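Four months with the Clondia and I'm still finding excuses to get it out of the box. It's a wax kit for wooden furniture, sold as a tin of paste, a short bristle brush, two cotton cloths and a folded sheet of instructions, and I paid 97 euros for the large set. That's a lot for wax! I'd used the Stultesent paste for years at a third of the price and thought it was perfectly good, so I came to this one ready to grumble.

I haven't grumbled much. The first thing you notice is how soft it is. Stultesent sets hard in a cool room and you end up scraping at it with a fingernail, whereas the Clondia comes up on the brush like cold butter and spreads a long way. One loaded brush did the whole top of my hall table, a pine thing I bought from Carrilho when they were clearing out their old workshop, and I had enough left over for the drawer front.
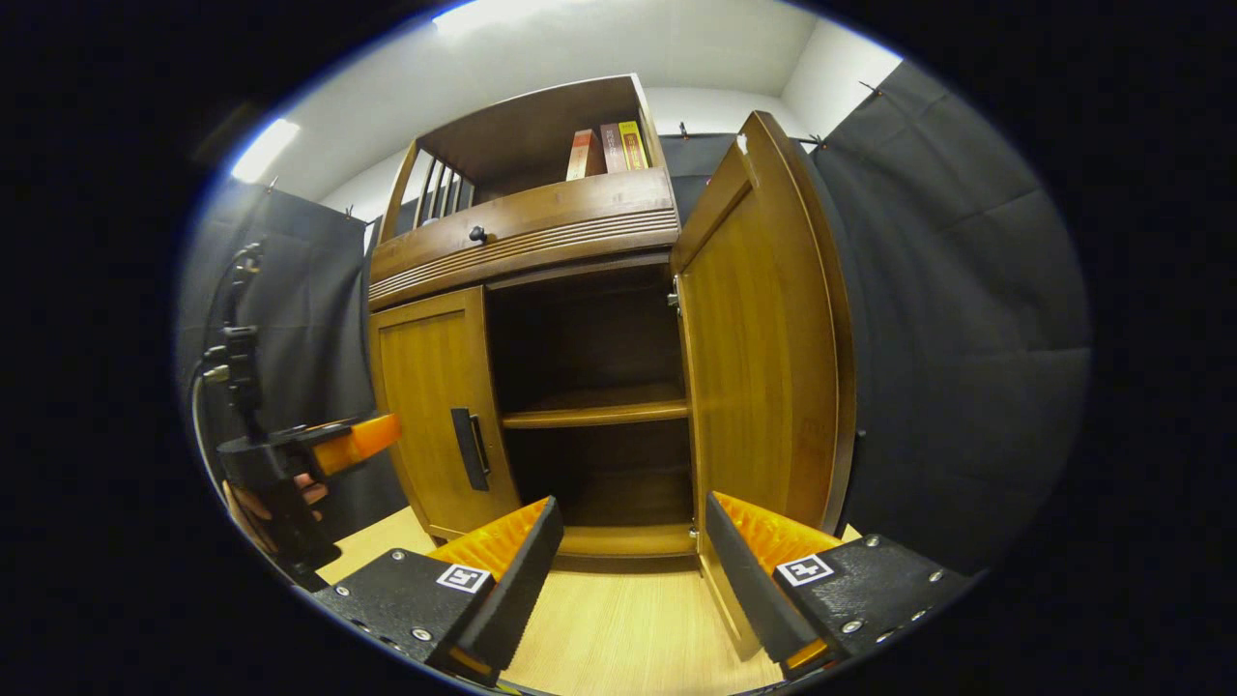
*Words: Segundo Muñoz | Home & Mending | April*

Smell matters more than people admit with this sort of product, and I'm glad to say this one is lovely — a bit of orange peel, a bit of beeswax, gone by the next morning. The old Vakton polish my mother swore by used to hang about in the curtains for a week.

Now the buffing. The sheet tells you to wait 13 minutes, which made me laugh, but I set the kitchen timer and did as I was told. Then I tried another patch after five minutes and a third after half an hour. Five was too soon and it smeared. Half an hour was fine, just harder on the elbow. So you've got plenty of room, and if the phone rings you needn't panic.

On honey-coloured woods it's a treat. The shine is low and warm, and you can still feel the grain when you run your hand over it. On dark oak I was less thrilled: the paste dries pale in the deeper pores and I had to go back over my bookcase with a toothbrush (an old one, obviously). Vakton do a tinted wax that gets round this, and if most of your furniture is dark I'd buy that first.

A few niggles. The lid is stiff and has no lip to get hold of. The cloths shed for the first couple of goes, so wash them before you start. And the brush, which is otherwise the best thing in the set, really wants a longer handle for chair legs and the insides of cupboards.

The large tin holds 600 grams and I've used less than a quarter of it on two tables, a wardrobe and six chairs. There's a small one too, without the brush, but I'd go for the big set. You'll want that brush.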